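3.2 Course delivery and participants

The study followed adult students in a concealed carry course offered in the town of Dulum. The course was open to residents who were 21 or older and who had no legal bar to owning a handgun. In total 112 students agreed to take part, and all of them signed the consent form before the first classroom hour. The course provider, Stastbridge Training, let us observe the teaching but had no role in the choice of the measures or in the analysis.

Each student took eight hours of classroom instruction and then a separate session at the range. The classroom part treated four subjects: the state law on the use of force, safe storage in the home, the handling and cleaning of the handgun, and the duty to inform an officer during a traffic stop. No live ammunition was allowed in the classroom at any time. The instructor checked this at the door, and the students' own handguns stayed locked in their vehicles until the range session. For the handling exercises the instructor used inert training pistols.

We divided the students in two groups by the week of their enrollment. The first group received the storage lesson as the provider normally gives it, which is a talk of half an hour with slides. The second group received the same talk in a shorter form, followed by a practice in which each student opened and closed a lock box several times, first with the lights on and then with the lights off. Both lessons took the same total time.

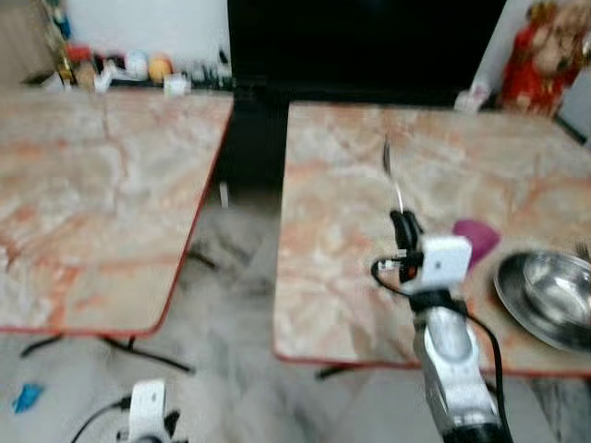

Figure 3. Folding tables with marble-pattern tops.

The instructor, the slides and the written handout were the same for both groups. We consider this important, because earlier work on firearm courses often compared classes given by different teachers, and the effect of the teacher could then not be separated from the effect of the lesson.

3.3 Measures

Knowledge was measured with a written test at the end of the classroom part. The test was prepared by the first author and revised by Saskia Gilchrist, who has long experience as a range safety officer. Questions that asked only for the number of a statute were removed, as we did not expect that this kind of memory has a relation with safe behavior.

Storage behavior was measured by a home diary. The students wrote down each evening where the handgun was kept, whether it was loaded, and whether the container was locked. The diary began in October, on the evening after the range session. We accepted an entry as complete only when all three items were filled in. After this rule was applied, 857 entries remained for the analysis, and 181 entries were set aside. Most of the entries set aside lacked the second item. It is possible that some students were not comfortable to report a loaded handgun, and we come back to this point in Section 5.

The entries were coded independently by two readers, using the scheme of Xue with one change. The original scheme has a single category for "locked container." We divided it into containers that open with a key and containers that open with a code, as the students in our interviews spoke very differently about the two. Disagreements between the readers were discussed with Yiran Dai until one code was agreed. The codes were then entered in the Sketus database, without the names of the students.

At the range, the instructor scored each student on the standard qualification course of the provider. We report these scores only to describe the sample. They were not used as a measure of the storage lesson, and a student who did not pass the qualification remained in the study if the diary was kept.
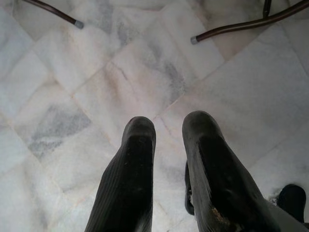
3.4 Analysis

The unit of analysis was the diary entry, and entries were grouped by student. We used a mixed model with the type of lesson as a fixed effect and the student as a random effect. The presence of children in the home and earlier ownership of a handgun were added as covariates, as both are known to have a relation with storage habits. Students living in the same household were treated as one cluster.

We did not replace missing entries by estimated values. A second model was fitted in which every entry set aside was counted as unlocked storage, so that the reader can judge how much the main result depends on our rule for complete entries. Both models are reported in Section 4.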